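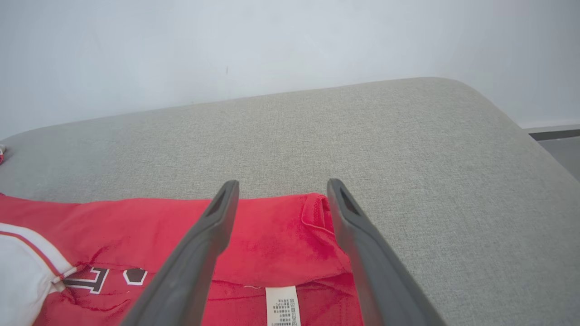
Nima Amini wrote to me after my last post that I should stop complaining about my shoulders and look at how I hold the paddle. He said most people who come to kayak from the gym pull with the arms, and they can do this for one hour, but not for 18 kilometers. I was a little offended for one evening. Then I went to the water and tried what he said, and he is right.

So this post is about the Dernholm crossing, which I finished in May, and about what I changed before it.

For those who are new on this blog: Dernholm is the island in the lake where I learned to paddle. The crossing goes from the harbor on the Ferreira side, around the island and back to the same harbor. It is 18 kilometers when you don't make mistakes with the wind. I made one, so mine was longer. It is not a race, but they write down your time, and of course everybody looks at the list.

I had three weeks to repair my stroke. What Nima explained is that the top hand should stay quiet, at the height of the eyes, and the body turns under it. The blade goes in near the feet and comes out at the hip. I was taking it out far behind me, and every time I lifted a lot of water for nothing. In the first week I felt very slow and stupid. My boat was going left and right like a shopping cart. In the second week something became easier in the lower back, and my hands stopped closing so hard on the shaft.

I also changed the paddle. The old one was a Palosell, a good and strong paddle, but for my height it was too long and I was always hitting the deck. A woman in the club lent me her Clestico, which is shorter and has a smaller blade. With this one I make more strokes, but each stroke is lighter. For short distances I still like the Palosell more. I didn't decide yet if I will sell it.

We started at 7 in the morning. The lake was flat until the north point of the island, and there the wind came from the side, as it does there very often. I wanted to save some distance, so I cut between the two buoys where the water is shallow. This was my mistake. The waves are short there and they come from two directions, and I had to use the brace stroke many times only to stay up. When I came out I was far under the line I wanted, and I had to climb back against the wind to the harbor.

For food I had dates, a banana and a bottle of tea with salt and honey. The banana I couldn't open with my wet gloves, so I ate it at the end on the pier. Next time I will cut things in small pieces at home and put them in the pocket of the vest.

My place on the list was 11 in the women's touring boats. My shoulders were tired but they didn't hurt, and the next morning I could wash my hair normally, which last year was not possible.

Several readers asked what is my training log. I write it in a paper notebook, only distance and wind. From last summer until the crossing it says 1,091 kilometers. I thought it would be less.

In the next post I will write about the spray skirt, because mine is leaking at the front and I want to try to glue it myself before I buy another one. If you repaired one like this, please tell me which glue you used and how long you let it dry.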